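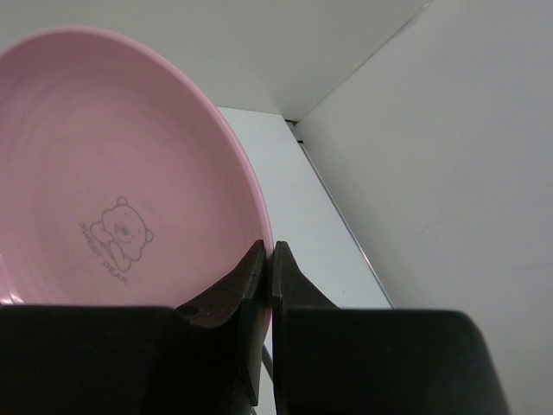
Slide 1. Pink plastic bowl, with the "SWEET BEAR" print on the inside.

Speaker notes: Sorting a Shared Kitchen
Yabsira Nigatu, Imdale residents' evening, 4 November 2024

Leave slide 1 up while people find seats. Start when the door is shut.

Say hello, thank Ah-rin Won for setting up the chairs and the projector. The talk runs 25 minutes, questions after. Handouts are by the door.

Opening. I moved into the Pindano building in May. The kitchen on my floor is shared by 11 people. In the first week I opened a cabinet to get a plate and a stack of plastic bowls came down on my foot. Most of tonight is about bowls, because bowls were most of the problem.

Point to the bowl on the screen. Large, pink, with a bear on the inside. Ask the room who has one like it at home with a cartoon on it. Wait for hands.

Large bowls cause trouble in a small cabinet for a simple reason. They only stack well with bowls of the same shape. Put a wide round one on top of a narrow deep one and you lose the whole shelf. We had three shelves like that.

What we did first. Everything came out onto the counter and the table. Ah-rin and I did it on a quiet morning and it took longer than we planned. We grouped by use: mixing, washing vegetables, serving, leftovers. Anything with a lid went with its lid. Lids with no bowl went in a box in the hall for two weeks, then out.

Pause here. Somebody usually asks about the lids. If they do, say two weeks was enough for us and move on.

Marking things. We tried name labels on tape. They came off in the sink. A printed picture works better than a label, as long as it is the only one in the kitchen. People say "the bear bowl" and everyone knows which bowl is meant. On our floor, plain white bowls were the ones that went missing.

Cleaning plastic. Keep this short.
Wash with warm water and a soft sponge. No scouring pads on the inside, especially over a printed design.
Bowls with ridges on the inside need a brush. Grease stays in the grooves.
Dry before stacking. Two wet bowls pressed together can be hard to pull apart.
Check the bottom for the microwave mark before heating anything. If there is no mark, use a different bowl.

Where they live now. Large bowls are on the lowest shelf, widest at the bottom, no more than three to a stack. Small ones are at eye level. The Inskip building keeps theirs in a deep drawer, and that works too if the drawer runs smoothly. Mention that their drawer plan is on the back of the handout.

Skip this part if we are past 20 minutes: the story of the Flunia swap table, what people brought, what was left at the end.

Questions. Repeat each one so the back row can hear. Ah-rin will take the ones about the Pindano cleaning schedule. Collect the sign-up sheet before people leave.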